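奥伦代尔（Olendale）录音棚三月例会纪要

时间：2024年3月29日，星期五，下午两点（实际开始时间为两点二十五分，咖啡机之故）
地点：二楼控制室旁的会客间
主持：Octavio Ibarra
出席：Joaquín Alarcón（制作）、录音组老裴、混音组小葛、版权与合同方面的鲁敏、前台兼排期晓棠
缺席：母带组阿闻，发来语音一条，时长四分钟，内容为“我没意见”
记录：晓棠

一、上次纪要

上次纪要无异议通过。老裴提出，上次纪要里写他“原则上同意早到”，他只记得自己点过头，没记得有原则。Octavio 说点头算同意。老裴要求把这一点记下来，已记。

上次遗留事项共四项，办完一项，即买灯泡。其余三项顺延到本次，分别归入下面的第三、第五和第七项。

二、Flumau 专辑进度

Joaquín 汇报。Flumau 的第二张专辑计划收十首歌，目前八首编曲定稿，一首在改，还有一首歌手说存在于她的脑子里，非常完整。Joaquín 问能否先哼一段，对方答复说哼出来就不完整了。

已定稿的八首里，六首人声录完，两首要补录。补录的原因各不相同：一首是副歌换了歌词，另一首是主唱听了三遍之后认为当时的自己“不够相信”。小葛表示从波形上看不出相信的程度，不过他尊重这个意见，已经把原来那一轨留了备份，以防主唱以后又相信了。

弦乐方面，原先谈好的四重奏只能来三个人，大提琴手去别处巡演。Joaquín 的方案是三个人先录，大提琴部分等人回来单独补。鲁敏提醒，合同里写的是“四重奏同期录音”，改成分期要双方签一份补充说明。Joaquín 问口头说一声行不行。鲁敏看了他一会儿。Joaquín 说那就签。

关于首支单曲选哪首，讨论了二十五分钟，观点如下：Joaquín 倾向第三首，理由是开头抓人；小葛倾向第七首，理由是他混得最顺；老裴倾向第三首的开头接第七首的后半段，理由没有给出。Octavio 请大家投票，三比三，其中阿闻的一票由 Octavio 根据那条语音代为理解。最后决定两首都出小样，四月交厂牌去定，厂牌总归要改我们的决定，不如一开始就让他们决定。
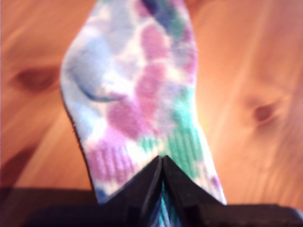 厂牌还问能不能把整张专辑总时长压到三十分钟左右，说是现在的听众习惯。Joaquín 已回复，第五首光是前奏就有一分四十秒，那是歌的一部分，听众可以慢慢习惯。Octavio 请他下次回复之前先给大家看一眼。

决议：补录安排在四月第二周；弦乐补充说明由鲁敏起草，Joaquín 负责签字，并且负责读完再签。

三、A 棚排期

晓棠汇报。四月 A 棚的排期表已经满了，满到有两天重了。一天是 Flumau 的补录撞上 Sundent 的编曲会，另一天是老裴给自己订了一整天，备注栏写着“试话筒”。

老裴解释，试话筒是正经工作，新修好的那支大振膜需要在不同的摆位下听一听，人声、木吉他、踩镲各来一遍。Octavio 问需不需要一整天。老裴说严格讲需要两天，他已经让步了。经协商，改为周日晚上，晚饭由棚里报销，限一份。

Sundent 那边由 Joaquín 去说，编曲会挪到 B 棚。B 棚的空调问题仍然存在（见上次纪要第四项，以及再上次纪要第六项）。目前的症状是开着的时候有声音，关掉之后声音还会再响一会儿，音高接近降 B。小葛说有一首降 B 大调的曲子录进去了完全听不出来，这件事他本来不打算提。

今后订棚一律走共享表格，不接受以下方式：在走廊里喊、写在别人的谱子背面、告诉咖啡店老板请他转告。

决议：排期表每周一上午由晓棠锁定，锁定之后要改的，找 Octavio，他会说不行，然后再找晓棠。

四、Sundent 合作

Sundent 是三人电子组合，去年给我们送过一版小样，当时大家觉得太吵，今年再听觉得还可以，不能确定是他们变了还是我们听力变了。对方希望由我们负责两首歌的联合制作，外加整张的混音。

鲁敏说了合同的几处要点。第一，署名。对方提出制作人一栏写组合名在前，我们在后，字号相同。Octavio 无异议，只要真的相同，上回有个客户所谓的相同要用放大镜来验证。第二，词曲分成。两首联合制作的歌里，Joaquín 写了一首的桥段和另一首的全部和声走向，应当计入作曲份额。Joaquín 说都是朋友，不必那么细。鲁敏说正因为是朋友才写细，写粗了以后就不是朋友了。全体沉默片刻，表示有道理。

第三，修改次数。对方原稿写的是“修改至满意为止”。小葛当场表示反对，情绪比较激动，并援引了去年某支单曲的第三十版混音，那支单曲最后发行的是第二版。鲁敏已把这一条改成每首免费修改三轮，之后按轮计费。Sundent 方面回复说可以，但想知道“把人声调大一点点”算不算一轮。小葛说算。

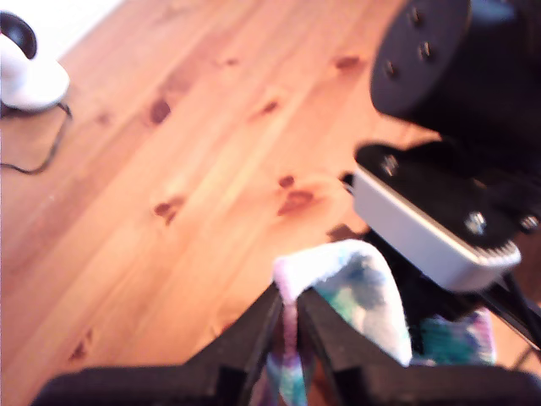 另外，对方想在其中一首里采样一段老唱片，长度四秒。鲁敏在查权利归属，目前查到原厂牌并入了另一家，另一家又把曲库卖掉了，买下曲库的公司电话没有人接，邮箱自动回复说正在休假，日期是前年的。如果四月中旬之前还找不到人，就由 Joaquín 重新写一段味道相近的，请乐手来演奏。Joaquín 说他可以写得比原版好。鲁敏说不要太像，也不要在任何书面材料里出现“比原版好”这几个字。

决议：合同第二稿下周发出；采样问题由鲁敏继续跟进；小葛的意见记录在案，他本人要求加粗，纯文本纪要无法加粗，请他谅解。

五、设备与采购

老裴提交采购清单，共八项，总额不小。逐项讨论如下。

话筒线若干，通过。

踩镲架一副，通过。旧的那副现在用胶带固定，胶带比架子本身还重。

监听耳机两副，通过。附带条件是领用要登记。目前登记在册的耳机比实际找得到的多，Octavio 希望在座各位回家看一看自己的书包。

Riquelme 牌前置放大器一台，暂缓。老裴介绍，这台的中频很有肉，别家没有。Octavio 问现有那台的中频怎么样。老裴说也有肉，是另一种肉。价格报出来之后，会议室安静了一阵。老裴说可以先借一台来试，代理商愿意借一个星期。Octavio 同意借，同时要求老裴书面保证一星期后舍得还。

吸音板一批，通过，用在 B 棚后墙。小葛建议吸音板先对着空调装。

钢琴调律，通过，其实不算采购，老裴说清单上还有空行。

懒人沙发一个，驳回。老裴称是低频陷阱。Octavio 问低频陷阱为什么要选颜色。

第八项字迹看不清，老裴自己也认不出来，撤回。

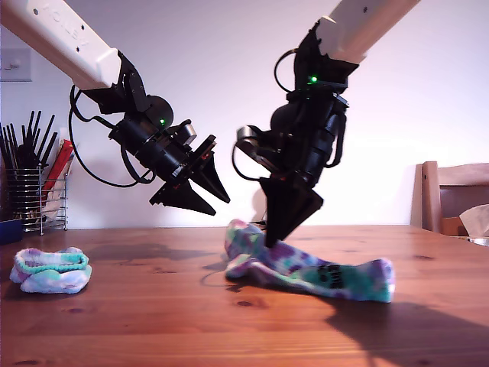

六、巡演伴奏轨

Flumau 夏天有一轮小型巡演，场地大多是五百人上下的场子，需要我们出一套现场用的伴奏分轨。Joaquín 的意思是直接从录音工程里导出来就可以。小葛说不可以，录音室版本的低频放到那种场子里会糊成一片，要重新平衡，鼓和贝斯分开给，人声和声另给一组，点击轨单独走一路，还要写清楚每首歌前面有几拍预备。上一次给别的乐队做，预备拍写错了，鼓手比全队早进了一小节，据说观众反应很好，但是鼓手到现在没有回我们消息。

讨论文件命名。目前工程文件夹里同时有“最终”“最终改”“真最终”“最终_葛”四个版本，最新的一个叫“旧的别删”。老裴承认这个名字是他起的，当时情况比较复杂。

决议：即日起命名用歌名缩写加日期加版本号，不得使用“最终”二字。违者请全体喝咖啡，在咖啡机修好之前折算成楼下那家的。

七、曲库整理

这是连续第四次列入议程。硬盘柜里早年的工程共计343个，有一部分用的软件版本已经打不开。阿闻在语音里其实提到了这件事，在第三分钟，大意是他愿意负责母带部分，其余请年轻人来。小葛问谁是年轻人。没有人认领。

鲁敏从版权角度支持尽快整理，说年初有一家广告公司来问一首老歌能不能授权，价钱给得不错，我们找了几乎两个星期才找到分轨，找到的时候广告已经用了别人的歌。Octavio 听完又问了一遍价钱是多少，然后宣布这一项列为优先事项。

办法暂定：每人每周导出五个工程，分轨存成通用格式，附一页说明，写明词曲作者、乐手、录音地点和有没有没结清的账。最后这一栏是鲁敏加的。Joaquín 问如果那个没结清的账是棚里欠他的，写不写。Octavio 说写，单独写一页，交给他保管。

八、其他

前台电话最近常接到找“录音笔维修”的来电，晓棠查了，网上有个地图把我们归错了类。更正申请已经提交。老裴私下修了两支，收到一盒点心。

有实习生申请下月来旁听，学编曲的，自我介绍信写得很长，附了一首自己写的歌。大家一起听了，前半首很好，后半首 Joaquín 说也很好，只是和前半首没有关系。同意来，先跟小葛，学命名文件。

咖啡机：维修人员称缺一个零件，要等。Octavio 问能不能用别的零件代替。老裴表示可以看看。会议一致反对老裴看看。

下次会议定在四月最后一周，具体哪天看排期表，排期表见第三项。请各位提前把要讨论的内容发给晓棠，阿闻如再发语音，请把有意见的部分放在前一分钟。

会议于四点五十分结束，Joaquín 在四点三十分已先行离开接电话，未再返回，他的外套还在会客间。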